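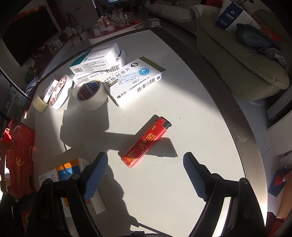 We use cookies to keep this site working. Accept | Manage

Moving out on Friday - what to do with lighters and old medicine?
Posted by Villads Hjaltadóttir, Wed 7 October

I am clearing the table in my rented room in Ornlow, and now only the difficult small things are left. There is a red disposable lighter with gold Chinese characters on it, tape rolls, and white boxes of tablets from my uncle, who stayed with me last year. One box says 瑞格列奈片, 1.0mg, 60片. I do not read Chinese. Can the tablets go in the trash? And can I put the lighter in the same moving box as my papers? My bus ride is 155 miles.

2 answers

Kieran Conneely
The name on the box is repaglinide tablets, 1.0 mg, and 60片 means 60 tablets. It is a medicine for type 2 diabetes and it lowers blood sugar, so please do not leave it where a child or a dog can reach it. Ask your uncle first if he still needs it. If not, bring it to a pharmacy that has a drop box for old medicine. Keep the tablets in their own box - the pharmacist will want to see the name.
For the lighter, I would not pack it with paper. Something heavy can press the lever and the gas leaks out. Ask the bus company about their rule, or give it to a neighbor.

Tavion Strickland
just throw the lighter, they cost nothing. tape you always need when moving, keep it

Comments (2)

Éabha Gallagher: The pharmacy on Jeswood Street takes old tablets, but not on weekends.

Villads Hjaltadóttir: Thank you, Kieran. I called my uncle and he has newer ones. I will go to Jeswood Street tomorrow. The lighter he wants back, so I must ask the bus company.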